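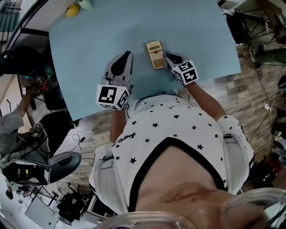

Both grippers on the table, right fingertip at the edge of the calculator.

Hano Hand-Held Gripper Pair – Kit and Build Notes

This is the kit I wish I'd had when I started putting together a gripper rig in our shared workshop. You get a left and a right, you hold one in each hand, and you do ordinary table stuff with them while the markers on top keep track of where they are. I've been through three versions now (the first one lived in a drawer, the second one lived in a lot of tape) and this is the one I'm happy to put in a box and sell.

The Hano is a hobby build. If you can follow a bookshelf manual and own a small hex driver, you can have the pair together in a long evening. I did my last set on a Thursday after dinner and was picking up pens before bed!

What's in the box

Two gripper bodies, left and right
Four finger pads, plus one spare
Two white cube markers with the patterns already on
A bag of 70 screws, which is more than you need
Printed build sheet, 14 steps

Cameras and batteries are not included. Plenty of people already have some they like, so I left them out and kept the price down.

Putting it together

Start with the fingers. Slide each one onto its rail dry before you grease anything, and move it back and forth with your thumb. It should travel the whole way without catching. If it's stiff in the middle, the Poltach rails sometimes come with a little burr on one end – a couple of strokes with a fine file and you're done.

Then the pads. They go in facing each other and they want to meet at the tips first, with a bit of a wedge left open lower down. I know it looks wrong on the bench. Leave it. That shape is what lets you pinch something thin off a flat table, and when you squeeze harder the rest of the pad closes up.

The cube markers go on last. Snug, please, and don't lean on the driver, the threads are in plastic and I've stripped two myself. 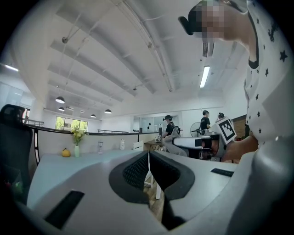

Batteries and run time

I use the 4000 mAh Visser packs on mine. Smaller packs fit too, they just need swapping sooner. Keep the cable on the outside of your wrist or you'll spend the whole session fighting it.

Shipping and spares

Each pair ships from the Tostmont workshop, part number 2520. I build in small batches and the next one goes out in July. Pads, rails and markers are all sold separately, and if you bought version two from me, the new pads fit the old fingers (you'll have to reuse your screws). Send me a note through the order form if you're missing anything and I'll drop it in the mail.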